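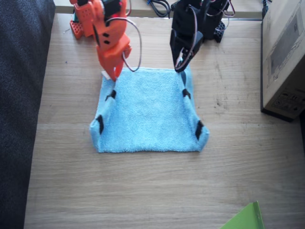 ### 4.2 毛圈、手感与“一条好毛巾”的判断

访谈进行到这一阶段，最让我们兴奋的发现来自一个很小的词：“吃水”。在 Kırmızıgül 老城区，受访家庭谈毛巾时很少先说颜色和价格，几乎都从“吃不吃水”讲起。62 户家庭中，年长的受访者多用手背试毛巾，年轻人则习惯把毛巾贴在脸颊上；两种动作差别明显，给出的评语却高度一致。能吃水的毛巾“沉得住”，不能吃水的毛巾“滑”，用后者擦身，被形容为“把水从左肩赶到右肩”。这样生动的说法在问卷里是得不到的，我们在整理 162 份访谈记录时反复遇到它的各种变体，每一次都很惊喜。

毛圈结构为这种身体经验提供了物质基础。地经与纬纱构成底布，毛经在较低的张力下织入，形成凸出布面的线圈。线圈增加了织物与水接触的表面，圈与圈之间的空隙又能暂时容纳水分。圈高、捻度和密度三者相互牵制：圈越高，手感越丰厚，晾干也越慢；捻度低则柔软，但容易勾丝和掉毛。受访者并不使用这些术语，可他们对“厚而不干”和“薄而不吃水”的抱怨，恰好落在这组矛盾的两端。

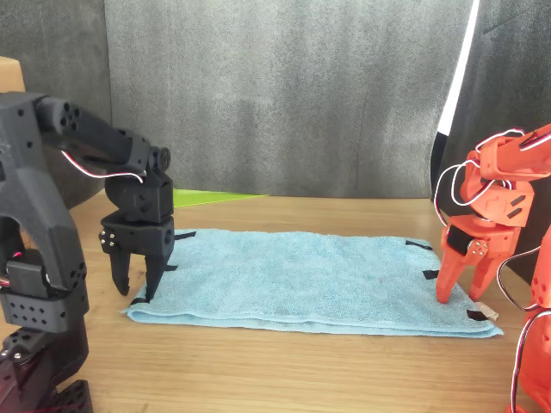 由此可以理解，为什么新毛巾在当地不算好毛巾。多数家庭会先洗上几遍再拿出来用，有的用温水浸泡过夜，有的加一点白醋。原 Berkura 织造厂的退休女工对此有一套自己的解释：新巾上还留着整理剂，“毛还没醒”。“醒毛”一词在我们查阅的地方词汇资料中没有收录，却在不同街区、不同年龄的受访者口中多次出现，很可能是随厂区宿舍扩散开来的行业语。一个车间里的说法走进了浴室和厨房，而且至今还在使用，这对研究工业语言与家庭生活关系的人来说是极好的材料。

柔顺剂的使用则引出了真正的分歧。支持者看重香味和蓬松的触感，反对者认为它让毛巾“变懒”。从机理上说，后一种意见有其道理：阳离子型柔顺剂附着在纤维表面，可能降低织物的润湿性。不过，同一户人家往往两种做法并存，客用毛巾加柔顺剂，自用毛巾不加。吸水与体面在这里分属不同的毛巾，图 1 所示的毛圈质地正是讨论自用毛巾时最常被提到的一类。

**图 1** 平铺在浅色木桌面上的浅蓝色毛圈巾，表面毛圈柔软，上边有一道颜色略浅的接缝。
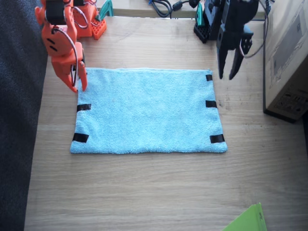 ### 4.3 收纳方式与代际传递

如果说触感的词汇主要来自工厂，折叠的规矩则几乎全部来自厨房和卧室。我们最初没有打算单列一节讨论折叠，是受访者自己把话题带了过去，而且一谈就停不下来！有一次原定 20 分钟的补充访谈，因为祖孙两代对折法各执一词，一直延续到晚饭时间。

老一辈偏爱把左右两侧向中间折，再对合一次，叠好的毛巾边缘全部藏在里面，从柜门外望进去只见圆润的折口。他们称之为“关门折”。中年一代更常用三折法，理由是搁板窄，省地方。年轻受访者中有不少人改用卷法，将毛巾竖立在篮中，取用时不会弄乱旁边的几条。三种折法对应着三种家具：深木柜、成品浴室柜和开放式搁架。换句话说，折法随家具而变，而家具又随住房而变。

值得注意的是，在 Lulton 新区的家庭里，“关门折”并没有消失。搬入楼房之后，它退出了日常使用，却保留在嫁妆、满月礼和来客留宿的场合中。一位受访者演示时先抚平布面，再折左侧，最后折右侧，并强调顺序不能颠倒。问及缘由，她的回答是母亲就这样教的。这种没有附带解释的传授，比有解释的传授更稳定，我们在晾晒方向和毛巾分色的材料中也观察到了类似的情况。

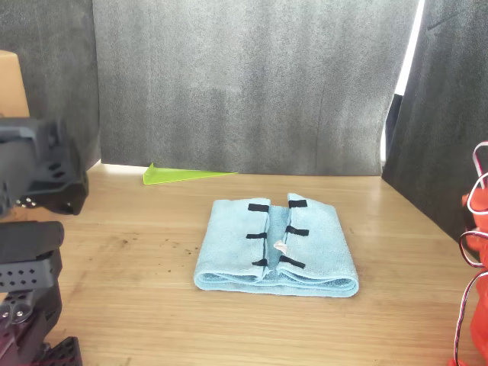
### 4.4 晾晒空间的变化

晾晒是三个环节中受居住条件影响最大的一个。老城区的院落有公共晾绳，毛巾挂在外侧，床单挂在里侧，先来后到自有分寸；Lulton 的楼房则以封闭阳台和室内晾架为主。我们借助 Wisix 平台发放的家庭日志，连续 6 个月记录了收晾时间。院落家庭的收晾集中在下午四点前后，楼房家庭则分散得多，深夜收毛巾的记录并不少见。

冬季的日志尤其精彩。进入十二月，院落家庭开始把毛巾移到炉边，并由此产生了一套精细的轮换办法：擦脸巾离炉最近，擦脚巾最远，位置不够时宁可少洗一条，也不混挂。楼房家庭没有炉子，却常在暖气片上重现同样的次序。空间换了，远近之分仍然留在手上。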